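Notes from a Solidarity Gathering in Cisternas

2026-05-30

I had been meaning to write up my trip to the friendship gathering in Cisternas ever since I got home, and then the garden got away from me and my sister came to stay, so please forgive the delay. Several people from our local peace group in Dekwood asked me what went on down there and whether it was worth the fare. It was, and I'd go again tomorrow, though I would pack better shoes.

For anyone who hasn't followed it, the gathering brings together solidarity groups, unions, student leagues and church people who want the blockade of the port at Pelora lifted. It is in its second year. The organizers told us at the opening session that they had signed in 2,230 delegates, and I can well believe it, because the line for badges went out the door of the old customs hall, along the front and halfway up the hill toward the market. I got talking with a retired bus driver ahead of me and a pair of teachers behind, and by the time we reached the desk we had settled most of the world's problems and shared a bag of oranges.

The first morning was speeches, and I won't pretend they were short. The youth league from Mikside went on longest and got the loudest welcome, with a whole block of young people on their feet at the back, singing before the poor woman at the microphone had finished her sentence. Their message was that unity can't be something we bring out for anniversaries. I have heard that said in a good many halls over the years, but it was lovely to hear it from people that age. The dockworkers came next and were much plainer. They read out what is waiting in the harbor, item by item, and then they sat down. You could have heard a pin drop.

After lunch (rice, beans, a very good fried fish, and coffee that kept me up until two) we split into working groups. There were 5 of them, covering trade, farming, schools, health and the press, and I went to health, having spent most of my working life in a clinic office. I expected to hear about shortages of everyday supplies, and we did, for well over an hour. But there was also a long talk on how surgeons in the region keep up with newer methods when they can't easily travel, and that part held me far more than I'd thought it would. The speaker moved between slides at a terrific pace and took questions from all over the room.

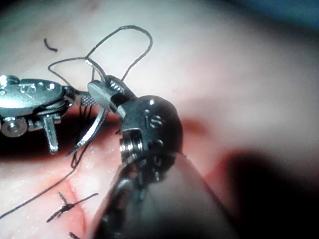 Suturing with robotic instruments.

The argument that followed was a real one, and I was glad of it. Some in the room felt that any money raised abroad should go to the basics first: bandages, insulin, fuel for the ambulances. Others said that if you only ever send the basics you are telling a country it may never have anything else. A nurse from Pelora stood up and said she would like both, thank you, and got a round of applause. The group's final statement asks for medical goods of every kind to be let through, with no list of exceptions, and asks visiting groups to help with training places as well. It passed late in the afternoon, after a good deal of back and forth over one comma. I do love a meeting that will fight over a comma!

On the second day they put us on buses out to a farming cooperative in the hills. It has 285 member families, and I believe most of them had turned out to meet us. We saw the seed store, the new well and the little schoolroom, and then there was a welcome from the cooperative's council that turned into a dance. Our bus left an hour and a half late and nobody on it complained. I came away with a jar of honey and a promise to write, and I have kept the promise — the honey is already gone.

A few practical things, for those thinking of going next time. The interpreters were excellent but the headsets ran out early, so get to the hall before the doors open. Bring small bills for the market. The guesthouse above the bakery is clean and friendly, and the smell of the bread coming up through the floor in the morning is worth the climb. The local buses are fine in daylight but stop sooner in the evening than the timetable says, as I found out on foot.

The closing march went along the waterfront to the customs hall just before sundown, with banners from more places than I could keep track of. Ours was the small green one, a bit crooked, and it held up well in the wind. The date for the next gathering isn't fixed yet, but there was talk of January, when the heat is kinder. I have a folder of the statements from all the working groups, and I'll bring it to our next meeting in Dekwood for anyone who'd like to borrow it.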